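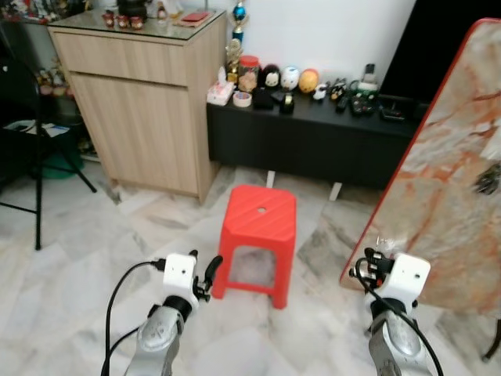
Materials for Everyday Use: Unit Notes

Durability claims and how far to believe them

Zoia Didenko
Enville College, June 2020

Reading for this session: the Dresteck brochure and the Żak chapter, both in the course folder. Read the brochure first. I'd like you to meet the claims before you meet the objections.

A red plastic stool with a ribbed square top and a small hole in the middle is a sensible thing to keep in your head while reading these notes. It is cheap and ordinary, and the words used to sell such things are the same words used to sell pipes, window frames and garden sheds: tough, long-lasting, weatherproof, tested. My argument is that most of these words, as they are normally printed, tell you very little.

1. "Tested"

Ask what was done, to how many, and by whom. The Dresteck brochure says its seating range has been "tested to 200 kg". A careless reader takes this to mean that a person of nearly that weight may sit on the thing every day for years. What the small print describes is a static load, placed once on the middle of the seat and left for 15 minutes at room temperature. The load goes straight down. People don't. They drop the last few inches, they lean back, they shuffle sideways to reach a plug socket, and they stand on one corner to change a bulb. A side load on a tapered leg is a different problem from a downward load on all of them, and the brochure has nothing to say about it.

I am not claiming the product is bad. It may well be very good. The test as written gives us no way of telling.

2. "Lasts 20 years"

A figure like this can't have come from watching the product for that long, as the Nulitine blend it is made from had only just come on the market when the claim was first printed. So it has been worked out from something shorter. Usually that means accelerated ageing: put samples in a cabinet with strong lamps and a bit of heat, run it for a few weeks, measure what has changed, and multiply up.

The multiplying is where I stop nodding. It assumes that strong light for a short time does the same damage as weak light for a long time. Sometimes it does, near enough. But plastics outdoors also get cold nights, rain, grit, sun cream and cleaning spray, and these don't simply add up. A surface that has begun to craze lets water and cleaner further in. A stabiliser that holds out well in the cabinet can be washed out by rain, and the lamps will never show it. Żak makes this point at length, then goes on to use a multiplying factor anyway, which I find odd. See whether you can find where the factor comes from. I couldn't.

Then there is the matter of what "lasts" means. Three meanings turn up in the trade, often on the same page:

- hasn't broken
- hasn't lost more than half its strength
- still looks all right to the person judging it

The third comes first in real life. Coloured plastics fade and go chalky well before they crack, and reds have a poor name for this, though it depends a great deal on the pigment and I would treat "reds fade" with as much suspicion as the rest. There are red pigments that hold up perfectly well. They cost more.

3. The 886 hours

Page 4 of the brochure says the material "showed no visible change after 886 hours". I like this number for teaching. It is so exact that it seems to prove something. Why stop there? Standard runs are normally planned in round numbers. Perhaps the lamp failed. Perhaps the samples had changed by the next inspection, and that was the last good one. Perhaps it is an average of several runs. We aren't told, and an exact figure with no account of itself should count for less than a vague one with a method attached.

"No visible change" also needs a second look. Visible to whom, in what light, beside what? If the aged piece was not laid next to a fresh one, small changes in colour would be missed by almost anybody. And a sample can look perfect while its impact strength has dropped badly.

4. Recycled content

A short section, as we come back to it next unit. The common claim is that recycled plastic is "just as strong". The common complaint is that it is rubbish. Both are said with great confidence by people who haven't told you which plastic, how clean, how many times round, or how much new material was mixed in. Polypropylene does lose some chain length each time it is melted and shaped, and that tends to show in how it takes a knock. With care and additives much of this can be made up. Anyone giving you a single answer is selling something, and I include campaigners in that.

5. What would persuade me

Repeated loading, with the number of cycles stated. Drop tests in the cold. Samples left outside somewhere real, with the place named, and pulled in at intervals. Results for the worst sample as well as the average one. The failures, described in words.

For the seminar

Bring one printed durability claim from something you own. Mark every word that could be checked, then write a paragraph on how you would check it. Warranty terms are allowed but be careful with them: a long guarantee may only mean that very few people keep the receipt. Anyone without a claim to bring can use page 6 of the brochure, the paragraph on stacking.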